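Pustier Hand-Held Gripper Kit: Sample Recordings, README

Maintained by Vignesh Nadar. Last touched 7 Apr 2021.

This folder goes with our review of the Pustier kit, a gripper you carry around by hand so that a robot can be taught from the recordings later. Mercombe lent us the kit. They did not ask to read this first, which was brave of them.

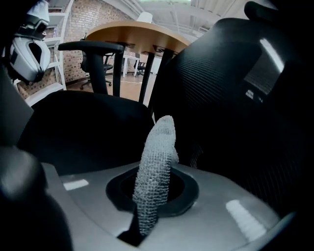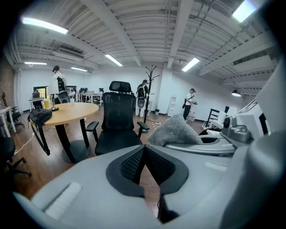
Sample views from the gripper's camera, both from the same office.

What you get

The folder holds 368 clips and 2,372 still images pulled from them. Clips are sorted by session, and the sessions are numbered in the order we remembered to number them. Session 17 has two halves because the laptop wanted an update. A plain text log sits next to each session with the start time, the operator's initials and any complaints.

The housing takes up the lower part of the view. If you are training on this, decide early whether to mask it. Sreekumar Krishnan masked it, unmasked it a week later, and has asked that both versions stay in the folder. They are in masked and masked_no_really.

How the kit did

Setup took us most of an afternoon. The manual covers the first half of it beautifully. For the second half we called Mercombe support, who were polite and clearly reading from the same manual.

Once running, it is pleasant to use. The grip is comfortable for short sessions and the trigger is smooth. After a long one your wrist will have opinions. The battery lasted well enough that we stopped keeping notes on it. The carrying case has a cutout for every part, plus one cutout for a part we never found.

The view is very wide. Expect ceilings, office furniture and brick wall in your training data whether you ordered them or not. Straight lines bend toward the edges, and the calibration file in calib fixes most of that.

We compared it with the older Pernov kit, which costs less and sounds like a stapler. Pernov's software exports faster. Pustier's exports correctly, and we came to prefer that.

Known problems

Roughly 200 of the stills are blurred from fast wrist turns. They are listed in blur.txt.
Timestamps in the December sessions are an hour off. Add one.
File names with accents break the Sánchez import script. Yes, including the one called Sánchez.
The preview tool opens every clip upside down on first launch. Close it and open it again.

Use

Free for research and teaching. Blur any faces before you publish frames. Please don't use our log complaints in sales material, even the nice ones.

Corrections go to Vignesh. Questions about masking go to Sreekumar, who will have changed his mind by the time you write.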